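# Flirkden two-arm table: common questions
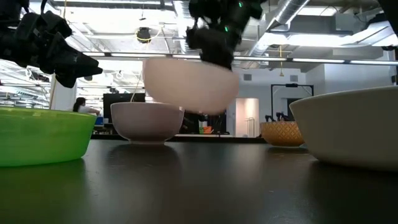
*Bowl sorting at the shared workshop, pink bowl in the air.*

**What is Flirkden?**
A two-arm build for moving and stacking kitchen bowls. Nelli Hirvonen does the mechanical side and Latrice Ridgeway writes the control code. It started in March as a single arm on a bench at home.

**Why bowls?**
They come in odd sizes and they're cheap to replace. A thin rim and a thick ceramic one need different grip settings, so we learn a lot from a small set.

**How do the arms pick one up?**
By the rim. One finger goes inside, one outside, and the wrist lifts. We tried gripping around the outside first and wide bowls slid out.

**Do both arms move at once?**
They can. Most routines keep one arm waiting while the other carries – it's slower, but they share a lot of space over the table.

**What did it cost?**
$3,291 so far. The arms were $1,669 of that, bought used. The rest went to power supplies, fingers, cable and a few mistakes.

**Which finger design should I print?**
Version 13. Version 17 is in the folder too, but the tip is too thin and it snaps at the second screw hole.

**Does a shiny tabletop cause trouble?**
Sometimes. Reflections can confuse the bowl finder under strong overhead light. Turn the exposure down before you change anything else.

**Can I run it in a small apartment?**
Yes, with one arm. Clamp the base to something heavy and keep the speed at the default.

**Are the files free to use?**
Yes, for home and club builds. Ask Latrice about anything you plan to sell. The Sirkis wiring diagram is out of date, so use the one marked Dradico until the new one is posted.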